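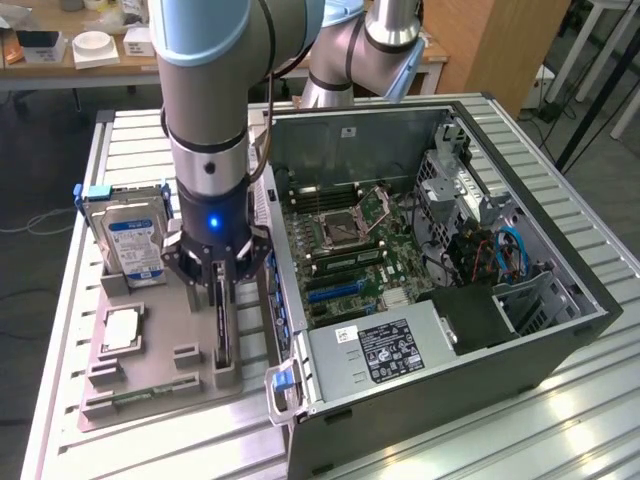 One of our regulars told me last week that if I was going to advertise the Nukau walks again, I had better mention the hill this time, and say plainly that it goes on a bit. So, the hill goes on a bit. Another said the soup alone was worth coming for, and could I please put that higher up than I did last year. Done!

Right, hello. I run the Birnarham Sound Walks, and I'm looking for people to take part in the next lot, which start in January. I'm after listeners, mainly. You walk slowly along a path with a small group, you stop where I tell you to stop, you keep quiet for a few minutes and then you write down what you heard. That really is most of it. The notes go into the Birnarham listening diary, which I've been keeping up (with a great deal of help) for longer than I meant to.

The diary had 3,321 entries at the end of the last round and it's now at 3,480, thanks to a very keen bunch over the autumn who wouldn't go home. They range from one word ("geese") to two sides of paper on the noise a gate makes. I love them all equally, though I'll admit the gate one has been read out at parties.

What I'd like from you

Come on at least four walks between January and the end of March. More is lovely, but four means you get to hear the same places change, and the stretch by the Flulamine weir is a completely different thing once the water's up. Each walk takes a morning. We meet at 8.30 by the lower car park in Birnarham and we're normally finished by noon, sometimes a bit after if there's an owl late to bed.

You don't need to know any birds. Please don't worry about this, I get asked every single time. If you write "squeaky one, left, twice" then I'm happy, and somebody in the group will probably know what it was and tell you on the way down. You don't need good hearing either. We've had people with hearing aids from the start and their notes are some of the most interesting in the diary – one set was nearly all about footsteps and wind, things the rest of us had stopped noticing.

You do need to be all right on rough ground. The Nukau route climbs 170 metres, most of it in one go, and the top is muddy from November until goodness knows when. If that's too much there's the Mayrhofer loop, flat, gravelled, with benches, and I run it just as often. Say which you'd like when you write, or say both.

Bring boots, a waterproof that doesn't rustle (I mean it, rustly coats are the bane of my life), a pencil and something warm to drink. I'll bring the notebooks. Dogs can't come, I'm afraid, and I say that as someone whose own dog has to be left at home looking tragic. Phones off, please, and off means off, since a buzz in a pocket carries further than you'd think on a still morning.

What you get

I can't pay you, but I can cover your bus fare within the valley, so keep your tickets. There's soup and bread after every walk in the back kitchen at Mayrhofer, vegan unless I warn you otherwise. At the end of March everyone gets a printed copy of the season's entries, with your name in or left out as you prefer.

I'm also looking for 2 people to help type up the notebooks. You can do this at home in your own time, an evening a week or so, and it suits anyone who's patient with bad handwriting, mine included. You're welcome to do the typing without doing any walking. If you can tell a wet page saying "wren" from a wet page saying "wind", get in touch at once.

How to join in

Write to me through the contact form, or put a note in the box at the Birnarham library desk. Tell me your name, how to reach you, which route you fancy and anything I ought to know about knees, inhalers, allergies and so on. A line about a sound you like would be nice as well, but it isn't a test and I won't mind if you skip it. Under-16s are very welcome with a grown-up.

I'll reply to everybody before Christmas with dates and a map. Groups are small, so if one's full I'll offer you the next one along, and there's always space on the flat route when it's raining.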